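Speaker notes - workbench talk, Itard evening, 2020-01-11

Slide 1. Say hi, thank Vilém Sýkora for the projector. I've got 15 minutes, so don't ramble about the drill press again.

Slide 2. My rule for a bench top - if it has no job this hour, it goes in a round container. I love a round container! No corners for screws to hide in, and you can spin it to find stuff (mime the spin, people like that).

Slides 3 and 4. Pale wood, one round container with green things in it, blue tool left out within reach.
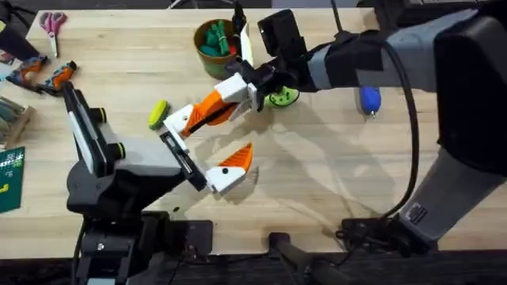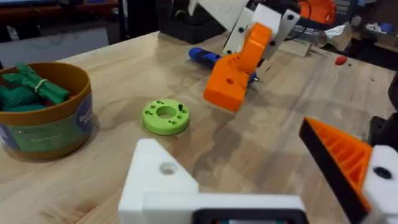

Pause. Ask who has a butcher-block top at home. Mention scuffs - I quit sanding mine out after the Ovano job and I don't miss it.

Ľubomír Kollár wrote to me that he'd go the other way: hang every tool on the wall, keep no containers at all, and wipe the top down each night before the lights go off. Read that out, then ask for hands.

Slide 5. Oil. Two thin coats, 30 minutes between them. Questions, then coffee.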